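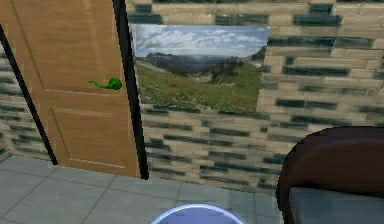
Wooden door, green lever handle.

Tetteh Mahama
Sunday, August 30, 2026

Back from 12 nights at the Griltilance campground on Ikholm. A few people asked about the island after my last post, so I'm putting it all in one thread.

Getting there first. The Aidoo ferry takes cars but the car deck fills up early in summer. We booked ours in May and still ended up on the evening boat. Foot passengers can usually just show up.

The crossing is 26 miles. It was flat going out and rough coming back. My son slept through both.

If you land after the campground office closes, your pitch number is on a sheet taped inside the window. Ours had the wrong name on it but the right car. We set up and sorted it out in the morning.

We had a tent pitch for the first nine nights and a cabin for the last 3. The tent pitches are grass, level enough, with a hedge on two sides. Row C gets shade in the afternoon. Row F gets none. Ask for C.

Ground is hard. Bring real stakes and a mallet. I bent four of the thin wire ones the first evening and bought replacements at the camp store for more than I wanted to pay.

Cabins come with pots, plates and a two-burner stove. No sheets or towels. You can rent sheets at the office, but they only do it in the mornings.

Showers are free and hot until 8 or so. After that you're taking your chances. The block by the playground is closer for most people and also has the line. Walk to the one behind the boat sheds.

Food. The camp store has bread, milk, charcoal and not much else. The supermarket in town closes on Sunday afternoon, which we found out on a Sunday afternoon. The fish van parks by the harbor twice a week and sells out before lunch.

We did the Woltaler path with the kids. It goes up from the harbor to the lookout, 1000 feet of climb if you do the whole thing. My daughter is seven and made it with a lot of stops. The last part is loose rock, so wear shoes that close.

No water on the path. There's a tap at the parking lot at the bottom and then nothing until you're back down.

Beach: the one in front of the campground is pebbles and gets deep fast. The sandy one is a 20-minute bike ride north and shallow a long way out. The campground rents bikes but the kids' sizes go first. Reserve them when you check in.

Phone signal is fine near the harbor, weak at the campground and gone on the north side. Download the ferry tickets before you leave home.

Someone asked about dogs. Allowed on the tent pitches, not in the cabins. On the ferry they stay on the open deck with you.

Would we go again? Yes, but in June, and I'd skip the cabin and put the money toward an earlier boat.

I'll add the packing list tomorrow once the car is unloaded.

Contact | © 2026 Tetteh Mahama | Back to top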